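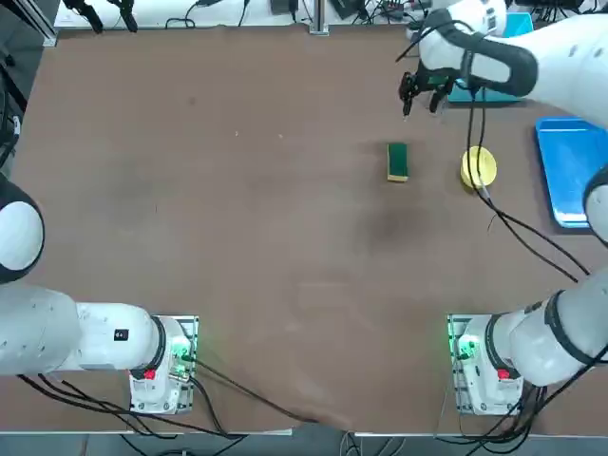 5.3 Cable faults during the sponge task

The third failure type was the most difficult for us to find, and we describe it in more detail than the others. From 1,259 runs of the sponge task, 244 ended before the sponge was in the tray. We read the logs of all these runs by hand. In 99 of them the cause was the cable of the gripper, and in most of these the planner had made no mistake. The remaining early stops belong to the two types already discussed in Sections 5.1 and 5.2.

Figure 4. The two-arm station used for the sponge task. The cables of the right gripper hang down to the table and cross the round yellow object beside the sponge.

The fault has two forms. In the first form, the loop of cable touches an object on the table and moves it after the camera has already measured its position. The gripper then closes on the old position and takes nothing, or takes only the edge of the sponge. The Ondolar controller reports a normal close, so the run continues for several seconds with an empty gripper. In the second form the cable is caught under the arm itself. The wrist turns, the cable becomes tight, and the joint torque goes over the limit. The controller then makes a protective stop, and an operator must free the cable before the next run can start.

We consider the second form a safety matter also. On one Wednesday the protective stop came too late, and the plug at the wrist was pulled half out of its socket. The gripper lost power while it was holding a part above the tray, and the part fell. No person was near the table, but our written procedure at that time allowed an operator to reach in between runs without pressing the red button on the base. We have changed the procedure. Now both arms must be stopped by their buttons before any hand goes over the table, also when only one arm has reported a fault.

It was not easy to see the fault in the data. The Privine collision model, which we used without changes, contains the links of the arm and the fingers but no cables. For the model, a wrist path which drags the cable over the table is as good as any other path. Faults of the first form were therefore written in the log as "grasp missed", and for some weeks we looked for an error in the camera calibration. We repeated the calibration 4 times and the number of missed grasps did not change.

As a first repair we limited the rotation of the last joint and fixed the cable to the forearm with a strap. This reduced the protective stops, but the free part between strap and gripper must stay long enough for the wrist to turn, and it can still reach the table when the gripper is low. Uvau and Srisuk, the two partner sites, have tried a spring holder above the arm. Their results are not included in Table 3, as the sites use a different table height.

We use cookies to improve your reading experience. Accept all | Manage settings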